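The demo ran on my kitchen laptop, between the toaster and a pile of unpaid invoices, and I'd promised myself I wouldn't fall for it.

I own a candle shop. I should say that first, so you know what kind of sucker was sitting there. I'd written to Fitico because my right wrist had given up on me sometime in the spring (dye drops, all day long, squeeze and squint, squeeze and squint), and they'd written back with a trial login for a thing called Ekex. You got to play with the simulated arms for free. The real pair cost more than my van.

"You're going to buy it," said Lorraine, who was eating my crackers.

"I'm going to look at it."

"You looked at the van."

Svenja Frei from Fitico was on the phone, on speaker, and she was so cheerful at seven in the morning that I wanted to lie down. She told me to pick a job from the menu. I picked dosing, obviously! She told me to set my target. I typed in 4 grams and sat back with my coffee like a woman at the opera.

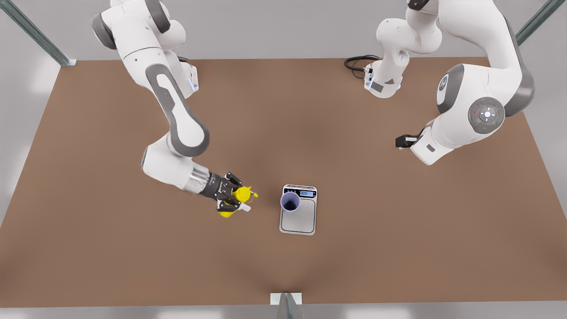

Ekex on my screen, right arm on bottle duty and the scale still at 0.00.

"It's thinking," said Lorraine.

"It's aiming," said Svenja, out of the phone.

I leaned in until my nose was practically on the glass. I'd used yellow that whole month, as it happens, for a lemon candle that somebody's wedding had ordered 80 of, and I knew exactly how a bottle like that behaves. It sulks and then it spits. I caught myself holding my own hand out over the butter dish, tipping it, helping.

"What does the other arm do?" Lorraine asked.

"Whatever you teach it," Svenja said. "Some customers have it swap the cups."

"Mine would want a chair," I said, and Svenja laughed longer than it deserved, so I knew the price was coming.

She had two prices. There was a monthly one, which sounded fine until I multiplied it, and there was a deposit of 2,000 that she called refundable in a slightly faster voice. My account that morning had 1,731 in it. I know because I'd checked before the call, and again during it, in case the bank had had a change of heart.

Lorraine put down the crackers and took my bad hand and turned it over on the table – gently, the way you'd check a bird. She didn't say anything about the van.

"How long does the trial last?" she asked the phone.

"Through the end of August," said Svenja.

"Good," said Lorraine. "Run it again. I want to try the blue."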